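**Stiruswood labs sign up to a new rulebook for laundry robots. Good luck to them.**

Four robotics groups in Stiruswood have agreed to follow a shared set of rules for testing robot arms on household chores, starting with clothes. The document was drafted by Skodex, which sells testing services, and it went into effect in February.
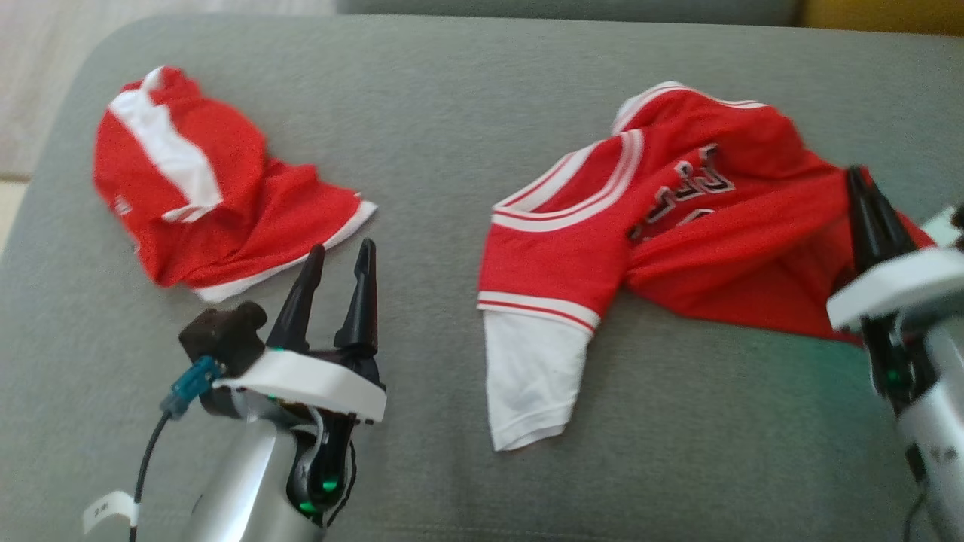
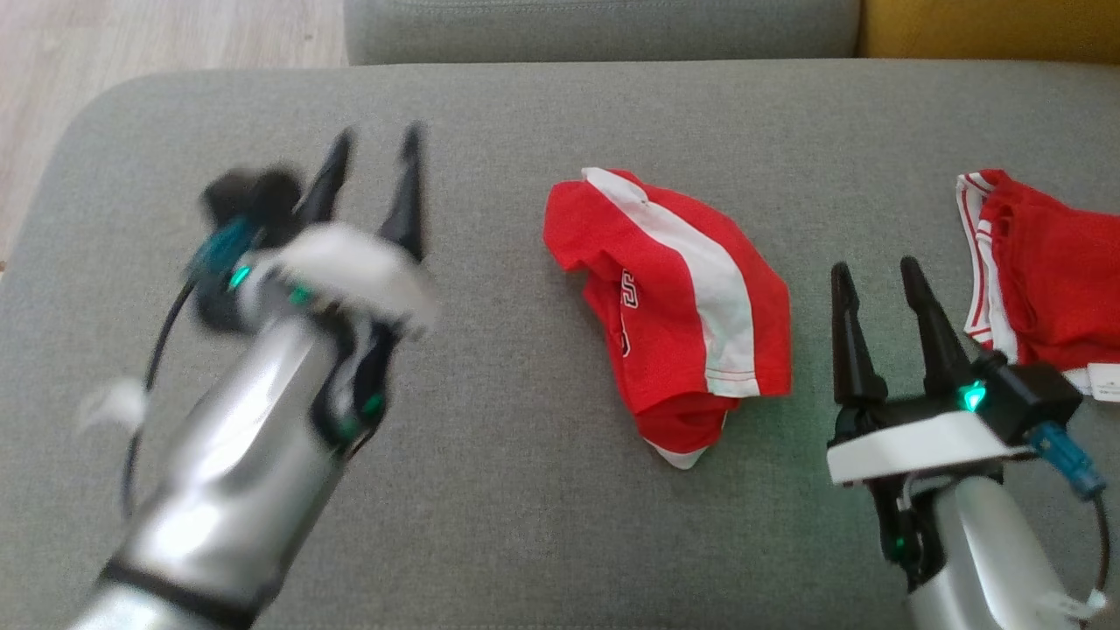 Two robot arms and two red garments on gray upholstery, in both photos.

The Skodex rules cover how clothes are laid out before a test, when a person may step in, and what a lab can call a success. A shirt must start out crumpled, and the operator can't smooth it first. If someone touches the fabric after the clock starts, the attempt counts as a failure. Labs must also report every attempt they make, including the ones that end with a sleeve stuck under a gripper.

That last rule is the one worth watching. Companies in this field like to publish their best runs and keep quiet about the rest. Zitetti, one of the four signers, told reporters in a written statement that it logged 1196 folding attempts during the trial period of the rules. By the company's own count, 618 of them met the new standard. The statement called this "a strong base to build on." A person who dropped almost half the laundry would be asked to stop helping.

Still, Zitetti gave the full number, and it deserves some credit for that. Ferreira, a smaller outfit across town, has released a demo video and a promise to share its totals later. The rules set no deadline for doing so. They set no penalty either. A lab that skips the reporting section can go on saying it "follows" the document, and Skodex confirmed that it has no plans to publish a list of who has and hasn't filed.

The safety section is thinner than it should be. It says that people must stay out of reach while the arms are powered, and that cables must be tied and tagged. It asks for a stop button "within easy reach" of the operator but doesn't say how far that is. It has nothing on children or pets, an odd gap for machines that are supposed to end up in living rooms. Skodex says home use will be handled in a later version and gave no date.

There is also the matter of who does the checking. For now, labs grade themselves. They may pay for an outside review if they want one, and the only firm offering that review is Skodex. The company says its reviewers work separately from its sales staff. It declined to say how many reviewers it has.

The fabric list is short as well. Labs can pick from shirts, towels and pants, and may use the same few items over and over. A machine could get very good at one red jersey and learn little about anyone's laundry basket. An early draft called for a fresh set of clothes every 392 attempts — a modest request — but the final text turned that into a suggestion.

Comments on the next version are open through the Skodex website. The form closes Sunday at midnight.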